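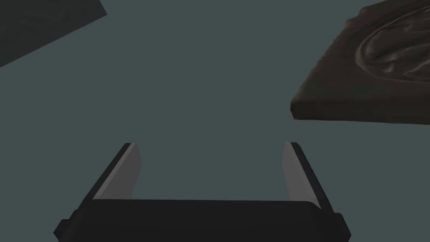

By Maëlys Rolland, Product Support, Hevetti
Last revised 2020-01-02

Zunetby G2 Parallel Gripper, with simulation package
Product notes and open fault: false "open" state after pad slip

Overview

The Zunetby G2 is an electric two-finger parallel gripper for light handling work. It ships with a simulation package containing a visual model, a collision model and a wrist-view scene for checking pick poses before a program is loaded on the cell. The visual model is simplified. Fingers, palm and contact pads are shown as plain solids, black for the body and light gray for the pads, and fasteners are left out. Do not use it for taking dimensions.

Specifications

Maximum stroke: 111 mm
Rated grip force: 60 N
Supply: 24 V DC
Position sensing: motor encoder, no sensor at the fingertip
Controller part number: 3530
Pads: replaceable, supplied in pairs

Fault description

On controller firmware 22, the gripper can report "open, no part" while a part is still against one of the pads. The fault was first reported by Zirkcombe, where grippers were placing molded panels with a raised pattern on one face. A panel was released, stayed on one pad, and was carried along on the retract move. It fell outside the drop area. The guard was closed and there were no injuries. One finger was bent and the panel was scrapped.

The controller decides that the gripper is empty from two values: encoder position and motor current. When the fingers reach the commanded open position and the current drops to its idle level, the "no part" bit is set. A part stuck to a single pad changes neither value. Earlier firmware held the bit until a short settling delay had passed, during which most parts fell clear. The delay was removed in firmware 22 to shorten the cycle.

The fault is more likely with:

Uneven or carved surfaces, where a ridge can catch on the pad edge
Pads contaminated with release agent or adhesive residue
Retract moves that begin on the same cycle as the open command
Approach angles that leave one fingertip closer to the workpiece than the other

Behavior in simulation

The simulation package does not reproduce this fault. Pad contact is modeled with friction only, so a released part always separates when the fingers open. A program that runs clean in simulation can still fail on the cell.

A second limitation applies to relief surfaces. In the wrist view, a slab with a carved face is drawn with its full surface detail, but the collision model replaces it with a flat box. Clearance between a fingertip and the ridges must be checked on the real part. The same applies to irregular edges. Objects placed in the scene without a support surface stay where they were placed unless gravity is switched on in the scene settings, and this is not a fault.

Required action

Until a corrected firmware is released, all users of firmware 22 should do the following.

1. Do not use the "no part" bit as the only condition for a retract move.
2. Add a dwell after the open command, before any arm motion. Set the length by testing with the actual part.
3. Fit a part-present sensor at the drop position and interlock it with the retract.
4. Clean both pads at the start of each shift. Replace pads as a pair when either edge is worn.
5. Keep the guard interlock active during all release tests.

Never reach between the fingers to free a stuck part with the controller powered. The fingers can close without warning if the program resumes. Switch off the 24 V supply, confirm that the status lamp is out, then remove the part by hand. Do not pull on the finger, as side load can damage the guide.

Returning a damaged unit

Grippers that have carried a part into a fixed object should be taken out of service even if they still cycle. A bent finger may pass the homing routine. Send the complete gripper with its controller, and include the event log and a note of the pad type. Wu handles inspection and repair of returned units. Pads alone are not accepted for inspection.

Spare parts

Pad set, standard
Pad set, low-tack
Finger pair, left and right
Controller 3530
Controller cable, straight or angled plug

Low-tack pads reduce sticking but do not remove the fault. The required actions above apply to both pad types.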